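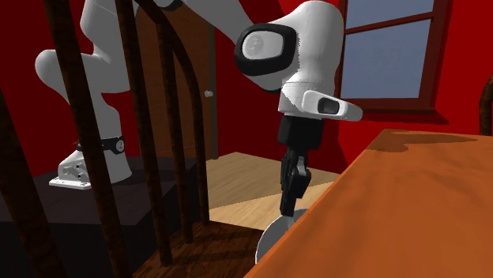 A reader of our last notice wrote in to say she would have joined if we had told people up front how much writing was involved. Fair enough. It is five minutes a day, in a paper diary, for nine weeks. There is no app.

Participants wanted: Meals at Home, Judham and Kinau
Posted 2023-06-08

The Hollenstein Centre is looking for households in Judham and Kinau to take part in a study of where and when people eat at home. We want to hear from people who live alone, couples, families with kids and shared houses. You do not need to be a good cook or own a dining table.
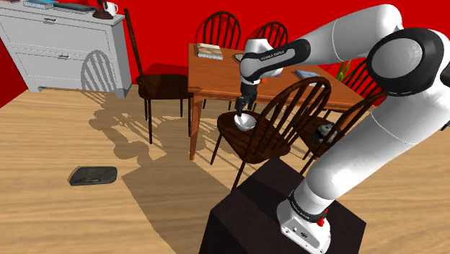 Each household keeps one diary between them. For every meal or snack you write down the time, who ate and where the food was put. Please record what happened, even if it is not what you would normally do. Anything standing in for a table goes in as well, so a small white bowl on the seat of a dark wooden chair is entered as "chair", whether or not there is a table right behind it. Meals eaten standing at the bench, in bed or in the car out the front all count.

We also make three home visits of 90 minutes each. At the first we go through the diary with you and draw a floor plan. The other two are interviews, and all adults in the household should be there for at least one of them. 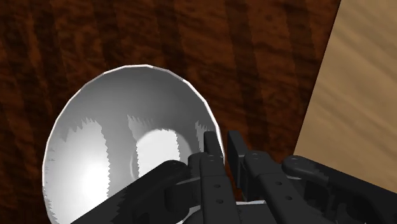 The floor plan comes with a short list of the surfaces you eat from. Write it in your own colours and words. "Dark reddish-brown wood, wavy grain, orange streaks" is plenty, and if there is a paler tan wood next to it, give that its own line. We do not need the brand, the price or the kind of timber.

You can take part if you:
- are 18 or over
- live in Judham or Kinau and do not plan to move during the study
- eat at home on most days

Households that finish receive a $90 grocery voucher. You can withdraw at any time and ask for your diary back.

Interviews can be done in English or with an interpreter. To apply, pick up a form at the Cudov Street library or ring the Centre during office hours. Applications close at the end of June.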